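Subject: Re: [oldiron] Drives rattling in a Manard tower, and is it worth keeping
From: Anitha Nambiar
To: oldiron list

Mohandas Rajan wrote:
> Hello all,
> I have been handed a Manard desktop tower that spent years under a
> counter in Erkstead. It runs, but with both hard disks spinning there
> is a buzz I can hear from the hallway. I want it for backups, so it
> will be on a lot. Before I put any money into it I'd like to know:
> (a) can the drive cage be quieted down or is that just how these are,
> (b) do I need to pull the board to clean it properly, and
> (c) does anyone still have the plastic drive clips? I am short a pair
> and have been getting by with tape.
> Thanks in advance,
> Mohandas

Hello Mohandas, and hello everybody else who has been quiet since the holidays!

I was so pleased to see somebody ask about one of these, because I've had a soft spot for big plain desktop towers ever since my first job, and I've spent more evenings than my family would like with my arm inside one. Please keep it. A roomy case with a proper metal drive cage is a pleasure to work on, and for backups you don't need it to be fast, you just need it to start every morning and not drive you out of the house.

About the buzz. Nine times out of ten (in my house, anyway) it's the drives passing their vibration into the cage, and the cage passing it along to the side panel, which then hums like a drum. Tape makes this worse, I'm sorry to say, because it lets go a little as it warms up and then the drive can wiggle. So the first thing I'd do is shut everything down, unplug it, take the side off and lay the tower down on a folded towel so you aren't fighting gravity. Then take hold of each drive and see if you can move it at all. If you can, there's your noise, or a good part of it.

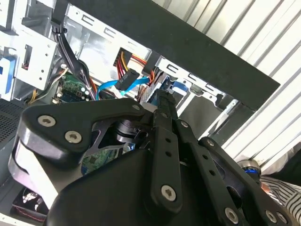
While you're in there, look along the cage for any little bent spots around the holes and slots. People force a drive in at an angle and the edge of a slot gets pushed out, and after that nothing sits flat again. You can ease it back with flat pliers and a bit of cloth over the jaws. Go slowly! I once got carried away and made a small dent into a large one, and had to live with it for years.

If the drives are snug and it still buzzes, try the side panel. I put thin felt strips along the inside lip where the panel meets the case, the kind sold for chair legs, cut narrow. It cost me next to nothing and my husband asked if I'd turned the thing off. Keep the felt well away from the vents and fans, of course.

As for cleaning, no, I wouldn't pull the board unless you have some other reason to. Every cable you take off is a cable you have to remember, and some of those tiny front panel connectors have no markings I can read any more, even with my good glasses. Take it outside, hold the fan blades still with a finger, and use short puffs of air from the top down. A soft paintbrush gets what the air leaves behind. I keep one just for this and have written NOT FOR PASTRY on the handle, after an incident. Do the power supply grille too, from the outside only, and please don't open that one up.

Now the clips, where I can help. Back in February I bought a bag of 50 mixed plastic drive clips from Arumugam, the little parts shop behind the bus depot, and I've used very few of them. They come in several shapes and I can't promise any of them fit a Manard, so could you lay one of your good ones next to a ruler and tell me the length, and how far apart the pins are? Mine are mostly 52 mm between pins, but there's a handful of shorter ones at the bottom of the bag. If they match I'll put 2 in an envelope for you, and a couple of spares besides, since they like to snap when they're old. No charge, just pass along whatever you don't use.

One more thought before I go and start dinner. If you do buy replacement disks at some point, run each one by itself for 30 minutes with the side off and have a listen. I had a Lamach drive that sounded perfectly fine until it had a neighbor, and then the pair of them set up a slow wah-wah-wah that I could hear through the floor. Moving one down a bay and leaving a gap between them helped a great deal, and it gave them some air as well.

Do let us know how you get on, and whether there's an extra bay free, and what's on the label of the power supply if you can see it without too much trouble.

Warmly,
Anitha

P.S. To whoever asked me off-list about the beige keyboards: yes, I still have both, and yes, you can come by any evening after six.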